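Chapter 7
When the Arm Stops and the Program Does Not

In June, in the second shift at the Kristiansen parts plant in Gevville, a two-armed robot dropped a metal bar on the floor beside its table. The bar was light and no person was near. The robot continued its program for the whole next cycle. It closed its fingers on air, carried the air to the fixture, opened the fingers, and reported one more good part.
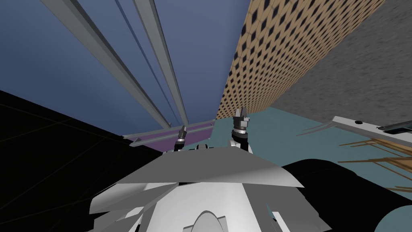

The operator, Alvar Strand, was at the other end of the line and heard the noise. He pressed the stop button and wrote in the shift book: "Bar on floor, robot says OK." This short note is the starting point of our chapter. We will come back to it several times, and the student should keep it in mind, for in these five words there are two different faults.

The first fault is mechanical. The bar slipped. A grip can fail for many ordinary reasons: oil on the part, a worn finger pad, a part that lies a little turned from its correct place. Such failures will always happen in some number. At Kristiansen the records gave 7 lost parts in 3000 cycles before that evening, and the plant manager considered this a good result.

The second fault is in the information. The controller had a signal which it called "part present," but the signal did not measure a part. It measured that the command to close had been sent and that one second had passed. When the cell was built by the firm Brutbridge, this was enough. The first parts were heavy blocks in a deep holder and they almost never slipped. Later the plant changed to long bars, and the program was copied from the old one. The name of the signal stayed the same, and everybody who read the program believed the name.

We ask the student to notice that the second fault was older than the first. It was in the cell during all 3000 cycles. In the seven earlier cases the lost part fell back into the tray, where the operator found it later and put it again in its place. The report of the robot was wrong each time.

7.1 Fault, error and failure

In daily speech these three words are used almost as one. In this book we keep them apart.

A fault is a defect that exists in the system, whether or not it has shown itself. The timer used as a part sensor is a fault.

An error is a wrong state inside the system which comes from a fault. When the controller held "part present" as true and the fingers held nothing, this was an error.

A failure is the moment when the system does not give the service it should give. The empty fixture, counted as a good part, was a failure. The bar on the floor was also a failure, but it came from another fault, and it must have its own line in the report.

The first report on the Gevville case had only one line. It said "gripper failure, pads replaced." The new pads were better, and for 1000 cycles no bar fell. Then one did, and the robot again reported a good part. Only after this second case did Strand ask to see how the signal was made.

7.2 Why a dropped part is a safety matter

Some readers will say that a light bar on the floor is a question of quality and does not belong in a chapter on safety. We do not agree, for the following reasons.

A person who sees a part on the floor wants to pick it up. If the robot has stopped, the person may believe that the cell is safe to enter. But a robot that stands still can be in several conditions. It can be without power. It can be in a protective stop. It can also be waiting for a signal, with full power on the motors, and it will move when the signal comes. From outside these conditions look the same.

With two arms the matter is more difficult. One arm may wait for the other. If a person moves the fallen part and by this changes a sensor, the waiting arm may start at once. In the Jastcombe cell, which we study in section 7.5, the second arm started in this way while a mechanic had his sleeve 100 millimeters from the fingers. He was not hurt. The guard door had been tied open so that the cleaning could go faster.

For this reason the rule at the plant is now written on the door of the cell: lock the power off first, then pick up the part.

7.3 What the robot can know about its own grip

There are three common ways to learn if a gripper holds something. The simplest is to read the distance between the fingers after they close. If they have closed completely, there is no part. This method costs nothing when the gripper already reports its position, and it would have found the fault in Gevville in the first week. It has one weakness, which we now look at with thin parts.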